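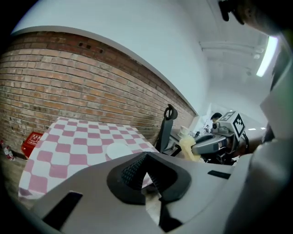
Greiferpflege an der Tischzelle: Backen, Marker, Kamera

Arnout Van Hecke · Januar

Diese Seite verwendet Cookies. Mit der weiteren Nutzung stimmen Sie dem zu. Einstellungen | OK

1/ Ein paar Leute hatten nach unserer Wartung an den Handgreifern gefragt. Ich schreibe das mal am Stück runter. Es geht nur um die Zelle mit dem karierten Tischtuch, die anderen beiden bei Estalmont laufen mit einer älteren Backe und einem anderen Ablauf.

2/ Zuerst die Backen. Schwarzes Gummi, innen mit feiner Struktur. Die Struktur ist das Verschleißteil. Wenn ich mit dem Fingernagel drüberfahre und es nicht mehr hakt, kommt der Satz runter. Wir wechseln spätestens nach 400 Griffzyklen mit Geschirr, bei weichen Teilen wie Schwämmen darf es länger sein.

3/ Reinigen: trockene Bürste längs der Backe, dann fusselfreies Tuch mit etwas Isopropanol. Kein Spülmittel. Das hatten wir eine Zeit lang, und die Teller sind uns danach reihenweise weggerutscht.

4/ Der Spalt zwischen den Backen wird gern vergessen. Da setzen sich Fasern vom Tischtuch rein. Ich ziehe einen Streifen Papier durch. Bleibt er hängen, Backen ganz öffnen und mit der Bürste nacharbeiten.

5/ Schrauben an der Backenaufnahme: 88 Ncm, über Kreuz, mit dem kleinen Drehmomentschlüssel aus der Biltgate-Kiste. Bitte den Schlüssel danach wieder zurück in die Kiste. Er lag zuletzt im Auto.

6/ Dann die Markerwürfel. Sie sind schwarz-weiß, jeder Kratzer im Weiß kostet Erkennung. Nur mit dem trockenen Mikrofasertuch abwischen und nie am Würfel anfassen, wenn man den Greifer ablegt. Sitzt der Würfel locker, nachkleben reicht nicht: abnehmen, Klebereste weg, neu setzen, neu einmessen.

7/ Einmessen dauert 19 Minuten, wenn alles gut geht. Erst die leere Aufnahme, dann mit Teller, dann mit Schwamm. Die Werte trage ich in die Tabelle von Illov ein, Blatt „Tisch“, Spalte F. Wer Spalte E erwischt, überschreibt die Werte vom Vormonat. Ist mir zweimal passiert.

8/ Kamera: Linse zuletzt, sonst hat man den Staub von der Bürste wieder drauf. Blasebalg, danach Linsentuch. Die Belichtung stellen wir fest ein. Mit Automatik pumpt das Bild, sobald der Greifer Richtung Deckenleuchte kippt.

9/ Frage kam per Nachricht: warum ein kariertes Tuch? Weil eins im Schrank lag und die Bildverarbeitung mit dem Muster gut zurechtkommt. Es muss glatt liegen. Falten unter dem Teller geben Höhenfehler, ich streiche es vor jedem Durchgang mit der Hand aus.

10/ Kabel am zweiten Greifer. Zugentlastung prüfen, Stecker einmal lösen und wieder einrasten lassen. Schwarze Kabel bekommen bei uns jetzt an beiden Enden eine Nummer. Der Kabelbruch im Herbst saß im Knick direkt hinter dem Stecker, gesucht haben wir am anderen Ende.

11/ Probelauf zum Schluss: 7 Griffe am Teller, dieselbe Zahl am Schwamm. Rutscht einer, fange ich wieder bei den Backen an. Meistens ist es eine Schraube.

12/ Ersatzbacken kommen von Van Beek, Lieferzeit zurzeit drei Wochen. Zwei Sätze liegen im Regal, einer davon ist die alte Bauform und passt hier nicht. Ich habe Klebeband drumgemacht.

13/ Das Einmessprotokoll als Vorlage stelle ich ein, sobald die Spaltennamen stimmen.

Kontakt | Impressum | © Arnout Van Hecke | Nach oben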